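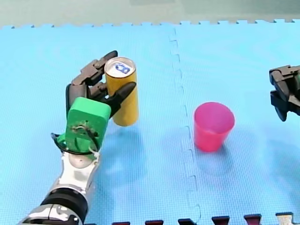

Bumberg, June 13, 2022

The packaging bench at Lukell occupies the back third of a leased unit in Bumberg, and most of what happens there concerns the slim aluminium can. The firm advises small beverage makers on can format, decoration and lid selection. Its senior packaging technologist, who asked to be identified by job title only, has worked on slim formats since the company took on its first sparkling water client.

The conversation started with colour. Matte finishes, the technologist said, have gone from a premium extra to a routine request, and yellow is the one that causes the most correspondence.

“Yellow is a thin colour. You are putting a translucent ink over a bright metal, and without a white base coat the metal comes through and pulls it green or grey. With the base coat you get the mustard the client signed off on. Then the matte varnish goes over the top and shifts it again, so we never approve from a proof on paper. We approve from a can.”

Lukell keeps its approved samples in numbered trays, catalogued by ink, varnish and lid. The current register stands at 2514 entries. Retired samples are kept in the dark, and a reference is pulled whenever a client disputes a reorder.

Asked how a colour dispute is normally settled, the technologist was brief. “Light booth, two cans, same angle. Most of the arguments are about the light in somebody's office. If the reading is out of tolerance, the decorator reprints. If it is in tolerance, the client gets a letter from us with the numbers in it.”

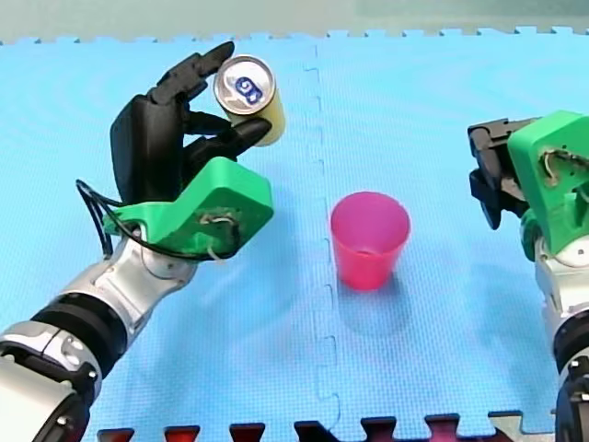
Lids took up the larger part of the interview. A printed lid costs more than a plain one, and the technologist does not recommend it for every client. The flat area available is small, the rivet and tab take the best part of it, and the score line has to be left alone.

“People send us artwork with six words and a web address. It will not hold. One colour, heavy shapes, a clear outline around the characters. Blue on bare silver reads well. Pale colours on silver disappear as soon as there is glare, and there is always glare on a lid.”

The case for printing there at all is a practical one. In an esky, a tub of ice or an open carton, the side of the can is hidden and the lid is what the buyer sees. Radebe, a soft drink maker and Lukell client, moved its brand mark to the lid for that reason and left a good deal of the body plain. The change was held over until August of the following season so that existing lid stock could be used up.

Handling is the other half of the bench's work. A slim can has a narrower footprint than a standard one of similar volume, and it behaves differently on a shelf, in a cup holder and in the hand. “The wall is very thin. A sealed, carbonated can is stiff because of what is inside it. Open it and the stiffness goes. So we look at grip full and we look at grip empty, and we record them as separate results.”

The most recent round covered 497 cans supplied by Maston, divided between gloss and matte varnish. Condensation was the variable of interest. Cans were chilled, brought out to room conditions and assessed at set intervals. The technologist would not discuss the client's results – the report had not been issued at the time of the interview – but offered a general remark on varnish.

“Matte feels drier than it is. That is a surface texture effect and it is useful. It also scuffs. If your cartons are loose and the truck route is rough, you will see polished bands at the shoulder where the cans have rubbed. Tighten the carton before you blame the varnish.”

For small makers ordering a first run, the advice was to spend on the base coat, keep the lid to one colour or leave it plain, and ask the decorator for 50 finished cans ahead of the full order. Two of those should go straight into dark storage with the approval date on the base.

“Write it in something that does not rub off,” the technologist said. “We have a tray of cans here with no date on them and they are no use to anyone.”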